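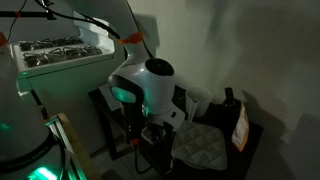 The small black table, with the stove to the left.

2023-10-29

Notes on the school toilets job, mostly so I don't have to work it all out again in January.

Spent the morning on the Firnuncombe flush data. The school has 302 pupils and 2 working toilets, and the roof tank is a 2000 liter one from Gatti. I had been assuming the tank was too small. Now I'm not so sure! The level log shows it dropping all night, when the gates are locked and everyone is home, so something in that block is leaking and I'd put my money on the inlet valves (the old brass kind, I hate them).

Tried the Cova valve on the bench again. It closes nicely at low pressure but chatters like mad when I open the supply all the way. Swapped the washer for the softer one and the chatter moved to a higher pressure, so the washer matters, but I still can't say how much. Need to run it with the short hose too, and write down which hose it was this time – last week's page is useless because I didn't.

The Urkero valve is the dull one. Slow to fill, no noise, shuts every time. The kids will complain about the wait between flushes, and I would too with a line out the door at break. Still leaning toward it for the girls' block.
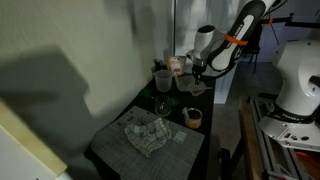
Checkered towel on the cutting mat.

Did the money after lunch. We have 275 left in the parts budget, and that has to cover valves, seals and the new float for the tank. It won't stretch to door locks. I think the locks should go back to the district as a separate request, with the form from the spring, and I'd like somebody other than me to read it first (my last one came back for a missing stamp).

Also had another look at the building rules. They say plenty about how many toilets a school must have and next to nothing about keeping them going, so a block can pass on paper with half the doors nailed shut. I want a page on that in the report, near the front.

Still to do: short hose run on the Cova, order the float, ask the school if we can shut the water off overnight and read the tank level before the first bell. If it holds steady with the block shut off, I'll pull the inlet valves first and leave the pipes alone.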